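February 21, 2022

Demo day for the Sukard people, plus the open hour after lunch. Writing this up before I forget the order of things. Laine Toom ran the arm, I did the talking and the resets. Anyone doing the November one should read the part about the power strip.

Setup started early. Homed the arm, ran the slow path over both bins twice with nothing in them, no complaints. Clamps on the bins had walked a little since last week, so I took them off and put them back with the bins pushed tight against each other. Checked the bin corners against the taught points afterward. The left rear corner was out by more than I liked, so Laine retaught all four. That cost us 30 minutes and we were still at it when the first visitors came up the stairs.

First group was from Sukard, mostly packaging people, one controls engineer. They wanted to see picking from a mess, no fixtures and no trays. We went with the mixed set: the spray bottle, the cloth, the toy animals, the round green one. Second bin is the drop side. Speed held at 30 percent with visitors in the room, as agreed with McKinnon when we wrote the safety sheet. The controls engineer asked if we could go faster and I said no.
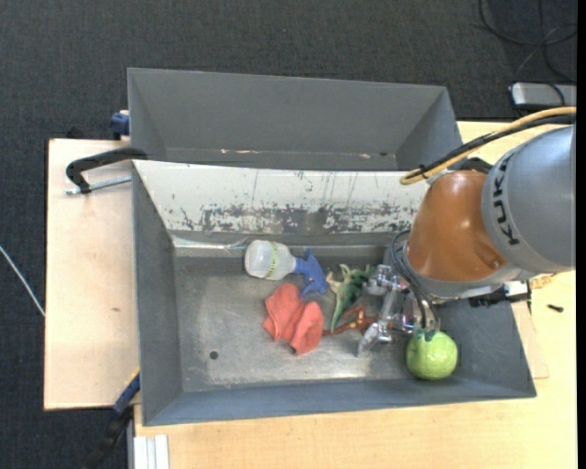
Mixed set in the front bin, gripper over the right-hand side.

The plan was to let the planner choose the order and not touch anything. We stuck to that for the first two runs. On the third one a visitor asked if she could choose the object, so Laine switched to manual select and she picked the dinosaur. It came up by the tail, swung, and stayed in the fingers all the way to the drop. Got a bigger reaction than anything else we did today. Noted for next time: let them choose from the start.

The cloth was the usual story. Depth reads fine on top of the folds and badly between them, and the planner goes for the highest point whether or not there is anything there to pinch. Two empty closes in a row, then a good one. I explained this as it happened and people seemed more interested in the misses than in the picks. The controls engineer had a useful question about whether we look at finger position after closing to tell an empty grasp from a full one. We do, but the threshold is set for rigid things and the cloth is thin enough to fall under it. Need to split that by object class. Putting it on the Drendex list.

Spray bottle: no trouble when it lies on its side and we go for the body. If the grasp lands on the spray head it twists. Same as always.

Open hour was busier than expected. I had 23 names on the sheet by the end and I know some people didn't sign. Attempted picks across the whole day: 100, counted from the log. Good ones: 90 by the log, but the log counts a cloth as good if it leaves the bin, so I wouldn't quote that number to anybody until I've gone through the video.

One stop we didn't plan. The monitor and the laptop charger were on the same power strip as the camera computer, somebody's foot found the switch, and everything but the arm controller went off. Arm stopped where it was, as it should. Back up in about 15 minutes, most of that waiting on the camera driver. The strip needs to go up off the carpet and the camera computer needs its own outlet.

Also had a visit from Jadodeo, who may lend us a softer set of fingertips to try. They asked for the finger drawings and the maximum closing force. Laine is sending the drawings, I have to look up the force.

To do:
Move power strip, label it
Grasp check threshold for cloth
Go through video, correct the pick count
Force figure to Jadodeo
Recheck the bin corners before the next run, the clamps will have moved again
More tape for the visitor line, we used the last of the roll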